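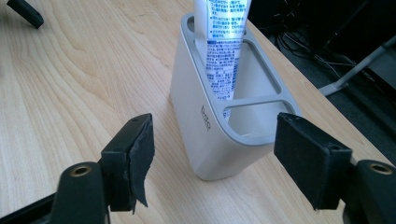

January, 9:40. Washroom fittings, Breren unit, bench notes. Entered by Z. Stasiv; copy to B. Berchtold and S. Sydorenko.

Subject of this entry is the toothbrush and toothpaste holder marked "plop" (white plastic body, light gray slotted top), stock no. 574. The tube is stored cap-down in the back slot. The front opening remains free for brushes.

**Placement.** The holder is to stand near the center of the table with the lettering toward the front. Mr. Sydorenko's earlier sheet had it against the wall, and that sheet is withdrawn. The wall position made it awkward to lift the tube out without tipping the cup.

**Tube.** The toothpaste is the one with the blue Japanese text. Ms. Kovalchuk has been asked to supply a translation of the directions for the product folder. Until it is received, the tube is to be recorded under its stock number, 819, and no product name is to be entered.

**Dimensions.** The back slot accepts the present tube at full depth. The Favel tube has not been tried. Mr. Þorgeirsson believes its crimp is too wide for the slot; to be checked with calipers before the next order is placed.

**Table.** The top is light wood with a pronounced grain. Before any fitting is set down, the surface is to be wiped with a damp cloth and then a dry one, following the grain. No solvent. The Ochoa polish left a film on the previous top and has been removed from the cupboard.

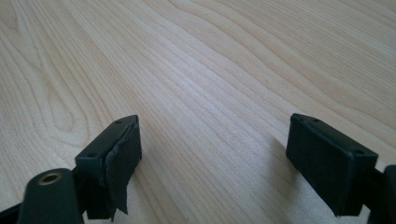 *Tabletop, open area. Oval knot figure at left, straighter grain toward the right.*

The knot figure may be used as a reference when returning items to position. Ms. Berchtold prefers a penciled mark on the underside edge; both methods are acceptable provided that the one used is written on the sheet.

**Outstanding.**

- Caliper reading of back slot and Favel crimp (E. Þ.)
- Translation of tube text (L. K.)
- Second holder, stock no. 109, still at Arnon; request return
- Replace dry cloths

Sheet 200 to be amended accordingly. Z. S.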